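Stem stock for the November table arrangements

The Birkwood order has been checked in and shelved. It consists of 900 artificial tulips, one bloom per stem, supplied in bundles. Mireille Dabbas has the bin list; please book stems out by bundle and return part bundles to the same bin.

Before arranging, open the leaves by hand. They ship folded against the stem and hold a crease if left that way. Bend each leaf from the base, where it wraps the stem, and work toward the tip. Do not pull on the flower head to straighten a stem.

Stems are to be cut with the side cutters, not with scissors. Finished height is 2 inches above the rim of the vase, measured to the underside of the bloom. Dust with a dry brush only. Tanveer Cheema tested a damp cloth on one of last year's stems and the color came off on the cloth.

A second delivery of 700 stems is due from Khattak. Colors will be kept in separate bins until Hina Lashari has signed off the table plan. Questions about quantities go to her. 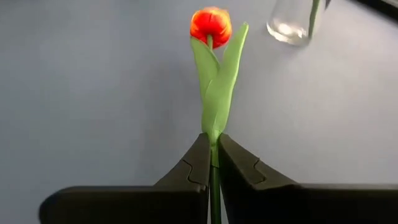
Artificial tulip, red-orange with yellow, leaves opened out.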